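By July I had stopped telling people what I did for a living. I just said I worked with bags. My mother thought I'd gone into retail.

The truth was that Shazia Ansari had hired me at Zolledham to run the zipper study, and the zipper study was me, her, a robot with two arms, and one cream-colored bag we called Makska. (I named it. Shazia pretended not to like the name and then put it in the paper.) The question was simple enough to fit on a napkin. If one arm holds a soft thing still, does the other arm learn to work the zipper faster? Tanko Okonkwo down the hall said no. Tanko had already written a whole paper saying no, so he had feelings about it.

We ran 100 tries with the holding arm and 100 without. I ate a lot of crackers.

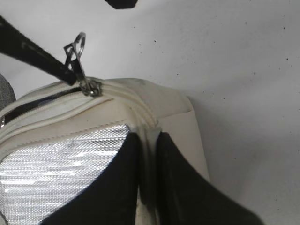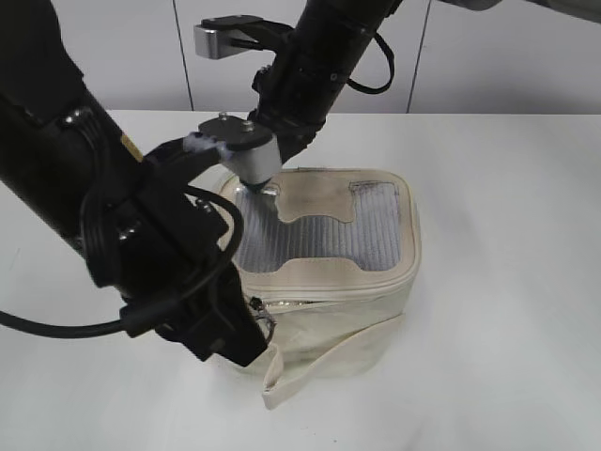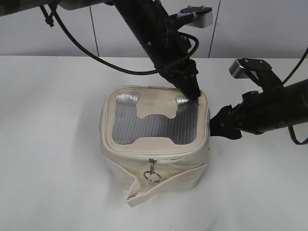
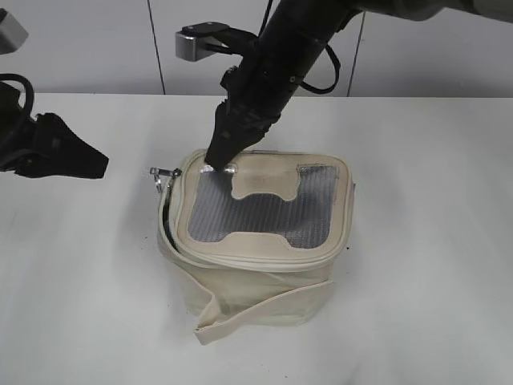 What I wanted to know, and what Shazia had told me twice not to bother with, was where the holding arm should hold. The plan said to pick one spot and stick with it, and I'm a person who sticks with plans, mostly. But a soft bag isn't a box, even when it's shaped like one. Put a gripper against the right side, down below the level of the lid, and you're asking the bag for something very different than when you push on the top next to the zipper. I had started keeping a second notebook, just for spots. I hid it under the crackers.

Tanko found it, of course. He came in late, after eight, looking for a snack, and he sat down on the floor and read the whole thing.

"You have 23 in a row here," he said.

"I know."

"All holding by the corner."

"I know, Tanko."

He turned the page, then turned it back. I figured he'd tell me it was luck. He loves luck -- it's his favorite thing to accuse people of. But he asked if he could watch a few, so I set Makska back in the middle of the table and started it up, and we sat there like two people waiting for toast.

The first one went fine. The second one went fine. On the third the bag slid and the zipper jammed and I said a word my mother wouldn't expect from someone in retail.

"Good," Tanko said. "I was starting to worry you'd made it up."

He helped me move the numbers into a real table that night, with the misses in, every one of them. It was past two when we finished. He wrote the heading himself, in his tiny, fussy handwriting: Where to hold. Then he drew a line under it and asked whether Bindamley, where he used to work, might lend us a stiffer bag to compare.

I told Shazia in the morning. She looked at the table for a long time with her coat still on.

"I said not to bother with this," she said.

"Twice," I said.

She pulled out a chair and asked me for the crackers.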